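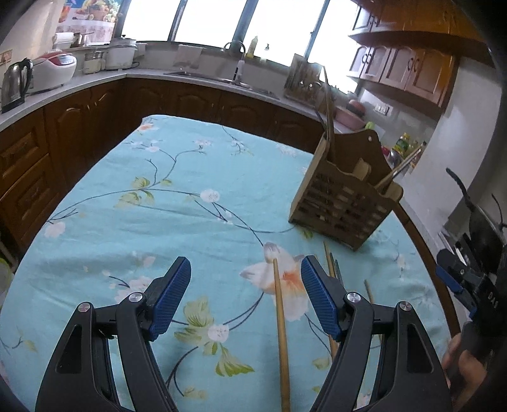

Kit corner: a fortnight with the GenRobot.AI hand-held grippers

Sze-wing Poon has been asking for months whether the hand-held grippers are worth the money for a small group like ours, so we borrowed a pair from Moncrieff and took them into the kitchen. Short version – I had a great time and I want to keep them.

The pair stays on the table in a hard case with two chargers, a spare set of finger pads and a printed guide of 16 pages (read page 9 first, it has the grip settings). You hold one in each hand and squeeze, and the fingers close. Edith Agudelo had the hang of it before her tea was ready. I took a bit longer, mostly from gripping far too hard.

We started on chopsticks, which I'd call a rude first test. They're thin, they roll, and they like to lie flat against the tablecloth. The blue pads have a fine grid on them and I was really pleased with how well they bit on bare wood. Lifting a chopstick out of a full holder was harder than picking one up off the cloth, as you have to come in nearly straight down and keep the jaws narrow. 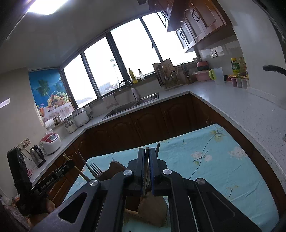 Fingers nearly closed on a thin utensil, with a fork close by.

Metal cutlery was more of a mixed bag. Forks were fine by the handle, but anything slim and polished wanted to swing around once it was off the table. Tsung-han Ko found that taking it lower down settled it, and after that we were flying!

Some grumbles. The handle is built for bigger hands than Li-hua Man's, and she'd like a smaller size on offer. My wrist was sore after long sessions – the weight sits further forward than I'd like. And the case latches are stiff.

Moncrieff will lend a pair to any member group for a month, with a deposit of $500 that you get back when the case comes home. Wai-kit Mok has the booking sheet and the next free slot is in September. Ask him for loan kit 1853, as the other one is still out at Livbridge. Bring your own cutlery, the odder the better, and send me your notes for the next issue.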